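How to Label Grasp Moments in Garment Folding Demos

If you are training a policy on hand-held gripper demos, sooner or later somebody has to say where each grasp begins and ends. Congratulations, it's you. This guide follows the method we settled on for the Murner folding set, after trying two worse ones.

Step 1. Watch the whole clip once at normal speed with your hands off the keyboard. You are looking for the plan: which sleeve goes first, where the body gets folded, whether the demonstrator changes their mind. They will change their mind.

Step 2. Go back and mark finger closure. Find the first frame where both fingers touch cloth and the cloth starts to bunch. Chunky knits are rude about this, as the fuzz reaches the fingers well before the garment does. Wait for the yarn to squeeze.

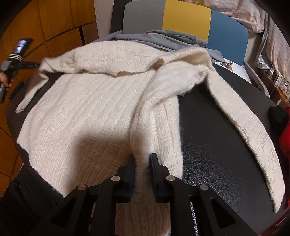

Lamduan Srithong

With the sleeve pinched between the fingers and folded across the middle of a cardigan, you can safely write "closed, sleeve." Resist writing "fold complete." A closed gripper tells you about the gripper.

Step 3. Mark release the same way, backwards. Start from a frame where the cloth is clearly free and step back until it isn't. Fuzzy yarn likes to cling, so allow up to 9 frames of disagreement between labelers before you call a meeting.

Step 4. Cut each segment with 60 frames of padding on both sides. We tried 100 and the policy learned to hover thoughtfully over sweaters.

Step 5. Train on the closed segments first, then add the approaches. Our set came to 3,000 segments. Behrouz Akbari ran the same recipe in the opposite order and got a policy that approached beautifully and grabbed air.

If your losses look fine and the sleeves still end up on the floor, check the release labels before you touch the network. Mine were off by one frame for most of August.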